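Fórum Técnico Skendow
Secção: Recolha de demonstrações e aprendizagem por imitação
Tópico: Critério para quadros simulados sem objeto discernível

ek_omville
23 de maio de 2020

Exmos. colegas,

Na revisão do lote mais recente do projeto Ollex, a equipa de Omville deparou-se com uma questão que o manual de anotação não resolve. Parte dos quadros provenientes do simulador apresenta perda de definição tal que não é possível identificar qualquer objeto manipulável. O manual prevê a exclusão de episódios com falha de registo das ações, mas é omisso quanto à qualidade da imagem. Dos 18 episódios do lote, 6 contêm pelo menos um quadro nestas condições.

Submete-se à apreciação dos colegas o seguinte quadro, a título de referência para a discussão.
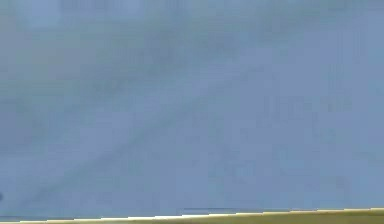
Fig. 1 — Quadro de simulação do lote em revisão. Superfície azul desfocada, com blocos de compressão; faixa amarelo-azeitona no limite inferior.

Solicita-se parecer sobre a manutenção ou a exclusão dos episódios em causa.

Com os melhores cumprimentos,
Edgars Ķēniņš

somboon_dados

Caro colega,

Sou de parecer que os episódios devem ser excluídos. O anotador não dispõe de elementos para atribuir etiqueta de objeto ou de fase, e uma etiqueta deduzida dos quadros vizinhos deixa de ser uma anotação da imagem. No projeto Somboon aplicamos esta regra desde agosto.

mtavares

Permito-me discordar do parecer anterior. A exclusão integral de um episódio por causa de um único quadro parece-me desproporcionada, uma vez que as ações registadas permanecem válidas. Acresce que o quadro apresentado conserva alguma estrutura: distingue-se uma linha diagonal mais escura e o bordo claro junto à faixa inferior. Proponho a etiqueta "sem objeto identificável", mantendo-se o episódio.

somboon_dados

A linha diagonal não permite concluir nada sobre a tarefa. Tanto pode ser uma sombra como uma aresta, e dois anotadores dariam duas respostas. Aceito, porém, a etiqueta proposta, desde que o quadro não entre no cálculo da concordância entre anotadores.

rlobo_qa

Convém ainda apurar se a compressão ocorreu na exportação ou numa etapa posterior. Se os ficheiros de origem estiverem íntegros, bastará repetir a conversão — e a questão da exclusão fica prejudicada para este lote.

ek_omville

Agradeço os contributos. Os ficheiros de origem serão pedidos à equipa de simulação. Até à resposta, os 6 episódios ficam suspensos, com a etiqueta sugerida por mtavares, e não transitam para o conjunto de treino.

mtavares

De acordo quanto à suspensão. Mantenho a reserva quanto a uma eventual exclusão definitiva.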